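Metholm's laundry kit, on trial

Gruvitz sells the Metholm as a retrofit kit: two arms, parallel grippers and a licence covering 12 household tasks. Jawad Gondal ran the laundry routine on Tuesday, working from a pile of clothes to a top-loading washer. 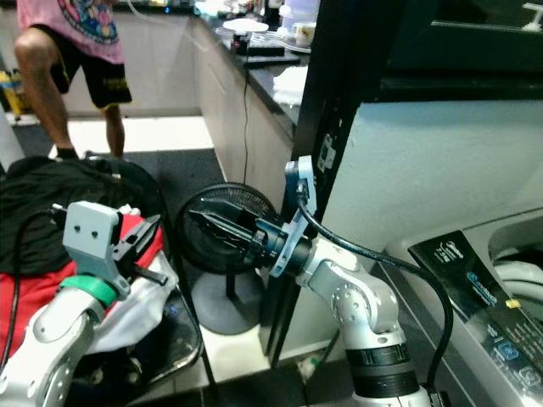
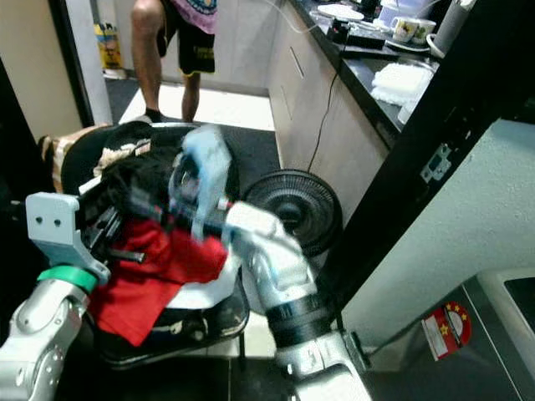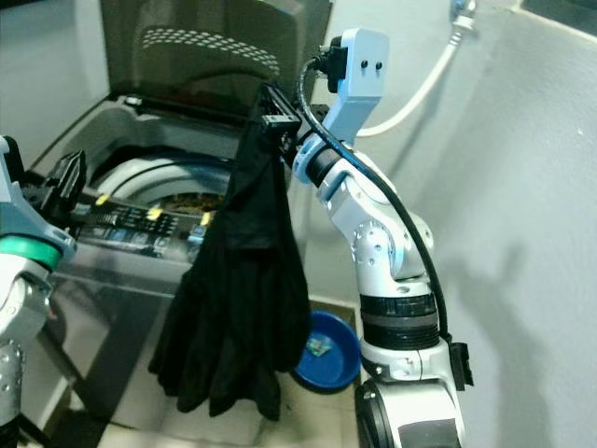
Setup and price

Calibration took 92 minutes – longer than the manual suggests. Support costs $1000 a year, and the grippers carry a five-year warranty.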